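Sorting the bowl cupboard, finally

2025-08-21

I have been promising myself since we moved to Heteldale that I would deal with the low cupboard next to the stove, and this morning I ran out of other things to do first. If you've been reading here for a while you know the one. It's the cupboard where the plastic things go. Bowls, tubs, lids, the funnel, a sieve with a bent rim, all of it shoved in by whoever happens to be drying up (usually me, so I can't complain too loudly).

Sidra Naqvi came over to help, which mostly meant she drank tea and told me what to throw out. She is very good at this. She moved from Kaltalthorpe with one carload of kitchen things and has never missed any of what she left behind, whereas I still think fondly of a colander I gave away years ago.

Her method is simple enough. Everything comes out before anything goes back, and you do it on a proper table so you aren't crouching on the floor getting cross. Then you put a flat sheet of cardboard down first, because plastic that has lived at the back of a cupboard has a way of being sticky underneath, and you don't want to be scrubbing the table afterward as well. I'd add that cardboard is nice and quiet. My mother sorted her kitchen on a bare tabletop and you could hear it from the street!

After that you only handle a few pieces at a time. I used to tip out the whole lot and then feel so gloomy looking at it that I'd put it all back again. A handful is much kinder. You line them up along the far side, bring one forward, have a good look at it, and decide.
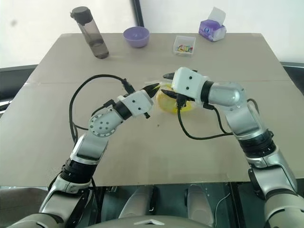
Small bowls are my weakness. I use them for everything – chopped onion, a beaten egg, the last spoonful of rice that I'm certain somebody will want later. Sidra thinks I could manage with fewer, and she's probably right, but a small bowl takes up so little room and is so pleasant to find when you need it. We compromised. Anything that stacks inside something else could stay, and anything that sat at an angle and made the pile wobble had to go in the bag for Atif Arain, who is setting up his first kitchen and isn't fussy yet.

Water bottles were harder. I don't know how a household ends up with so many of them. The rule we settled on was that a bottle needs its own cap, one that closes properly when you turn it upside down over the sink, and that it has to fit on the shelf standing up. The ones that only fit lying down always roll out and land on my foot.

The lids I left for last, and I'm sorry to say I got tired. Any lid that fit a tub went on the tub. The others are in a shoebox on top of the fridge until October, and if I haven't gone looking for them by then, out they go. Sidra rolled her eyes at the shoebox.

I gave the shelf a wipe with warm water and a little dish soap, let it dry with the door open while we had lunch, and put the big bowls back on the bottom with the small ones inside them. The sieve stayed too, bent rim and all.

Next is the drawer with the string and the birthday candles, and I'm not looking forward to it. If anyone has a good way of keeping string from knotting itself up, please leave me a comment.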